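Tedport opens home-task collection to 25 more people in Jodarton

Jodarton, November — Tedport is pleased to announce that its household task programme, which has been running quietly in Jodarton since the spring, will take on 25 new demonstrators this winter. They will join the people who have so far given us 3,609 recorded examples of everyday jobs, every one of them done by hand with a pair of hand-held grippers.

The recordings go to Koech, our learning system, which studies how people open, lift, turn and put away the small things found in any home. Drawers have been a particular favourite of late — and a particular headache!

"A drawer seems such a simple thing until you try to teach it," said Farzana Bangash, who leads the programme. "We are so grateful to everybody who has come in and been patient with us."

New demonstrators receive 2 paid training sessions before they begin. To ask about a place, please write to Akinyi Tanui at Tedport's Jodarton office.

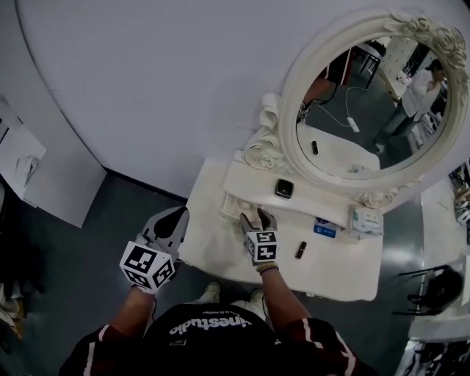 A demonstrator works at a vanity table drawer with a pair of hand-held grippers. Photo: Tedport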